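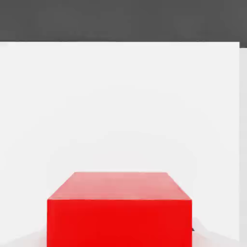

5 min read

Nestemico Practice Cell – notes from the open day

Item 1618 / Training and simulation / Demo by appointment at our Kakcombe showroom

We've been selling the Nestemico practice cell since last spring, and I still get the same email every week: "It looks great on the product page, but can I see it run?" Yes! You can, and in April we opened the doors for a whole day so people could do exactly that. I wrote most of this up the same evening with my shoes off, so forgive the rambling.

If you're new here, the practice cell is the simulated twin of the small box-handling station we build. You get the full software side (the virtual cell, the virtual camera views, the task editor) and you can work on your pick routines for weeks before any hardware turns up at your loading dock. When the real arm arrives, you move your task files over and start from there. Some customers never buy the arm at all. That's fine by us, the software pays its own way.

What people came to see

The red box task, mostly. It's the first one in the starter pack and the one I always open with. There's a plain red box in front of a white panel, and that's pretty much your whole world for the first hour. The render is clean and simple, with the red as the only strong color in it, and you still get soft shading on the surface underneath and a paler top on the box where it picks up the light. New folks learn the camera controls on it, then the grasp planner, then how to break things in interesting ways.

Ludger Rieger ran the morning session from the big desk by the window. Ludger wrote a good chunk of the task editor, and he has a habit of answering a question by changing the setup right in front of you. Somebody asked what happens if the box is a little wider than the gripper expects. He made it wider. The planner complained, he opened the log, and we spent the next 20 minutes in there with half the room standing behind his chair. I had a schedule printed out and everything. Oh well!

The afternoon belonged to Soo-ah Yeo, who looks after training for us, and her session was hands-on. We had people in pairs at the laptops, one driving and one reading the steps out loud. Drita Hoxha came over from Rosenthal, where her team packs spare parts, and she'd never touched a robot program before. She had her own routine going before the coffee break and then wanted to know if she could save it to a stick and take it home. (She could. Task files are tiny.)

We put out 70 chairs, by the way, and ended up borrowing the bench from the hallway.

What's in the package

The practice cell license, one seat
The starter pack of tasks, red box included
Task editor with undo history
Virtual overhead and front cameras, both movable
Lighting presets, plus sliders if you like to fiddle
Printed quick-start guide (a real one, spiral bound)
Two remote sessions with Soo-ah, booked whenever suits you

Price: 2420 per seat, tax not included. Extra seats at the same address are 1706 each. Schools should write to us before ordering, we have a separate sheet for that.

Questions from the floor

I scribbled these down on the back of my schedule, so they're in no order at all.

Can I bring in my own boxes? You can. Type in the length, width and height, pick a color and a weight, and it's there. For odd shapes you'll want to import a model, and the guide has a chapter on it. Keep the model simple. Mimoza Tomić from Garus brought one of her molded trays along on a laptop and it took ages to load, because it still had every screw thread in it. We stripped it down over lunch and then it ran nicely.

Why is the starter task so bare? I like it that way. When a grasp fails on a plain box against a plain panel, you have very few places to go looking for the cause. You can add clutter later, and the third task in the pack does it for you.

Does it need a fancy computer? Something with a proper graphics card, yes. The laptops we used at the open day are the same ones we rent out, and the full requirements are on the download page. On an office machine the editor works fine but the camera views get choppy.

Will a routine that works in the cell work on the real arm? Often with a bit of tuning, and I'm not going to promise more than that. Cardboard bulges. Floors aren't level. Spyros Vukadinović does our installations and always keeps the first afternoon on site free for adjusting grip width and approach height. Ask him about it if you come by, he has opinions – strong ones – about tape.

Can more than one person work on the same task? One at a time for now. You can hand files back and forth, but there's no live sharing. Three people asked me for it, so it's on Ludger's wall.

Things I'd do differently

More power strips. A second screen at the back of the room, as the people by the door couldn't read the log text at all. And I'd put the lighting sliders earlier in the day, they were the surprise hit. People love dragging the light across and watching the red go from vivid to washed out and back again. It's useful too, if your own station sits near a window and your camera has bad mornings.

Come and try it

Didn't make it in April? We run smaller demos for up to six people, starting at 10 in the morning, and you'll be done by lunch. Bring a box from your own line if you can, we'll measure it and build it in the cell while you watch. Parking is behind the building, second gate. The first gate belongs to the bakery and they do mind.

To book, use the demo form on this page and put item 1618 in the subject line so it lands with me. If you already own a seat, the updated starter pack is in your account under Downloads, and your saved tasks will open in it as they are.

Add to quote / Book a demo / Download the requirements sheet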